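Stokico will close its Miyazaki flooring showroom at the end of June and move the business into the larger building it already rents on Gino Street, the company said in a notice to customers.

The showroom has sold wood flooring, trim and stair parts for 30 years. Its lease runs out this summer, and Stokico decided against renewing it. The Gino Street building has been used for storage until now. Part of it is being fitted out with a sales counter, a sample wall and a small area where customers can lay boards side by side before ordering.

Orders placed before the move will be filled as usual. Customers who were due to pick up at the old address will get a call with a new pickup time. Sample loans are on hold until the new counter opens, and any samples still out can be returned to either building.
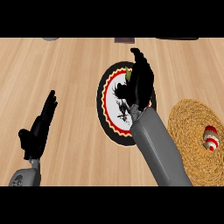

Light honey-colored planks with thin, darker seams.

Pale wood remains the biggest part of the trade, Stokico said, with darker boards a distant second. The company will keep both but plans to drop its line of glue-down cork, which has sold poorly for several years. Remaining cork stock will be marked down during the last two weeks at the old showroom.

Cakier, the paint and varnish shop next door, is not moving. It will take over the shared parking lot and has agreed to let Stokico keep a sign there through the fall.

The new counter will open at 10 a.m., an hour later than the old one, and stay open through the early evening. Delivery charges will not change inside the city. Outside it, the free delivery limit goes up to orders of 100 square feet or more - smaller orders will be charged by distance.

The phone number stays the same.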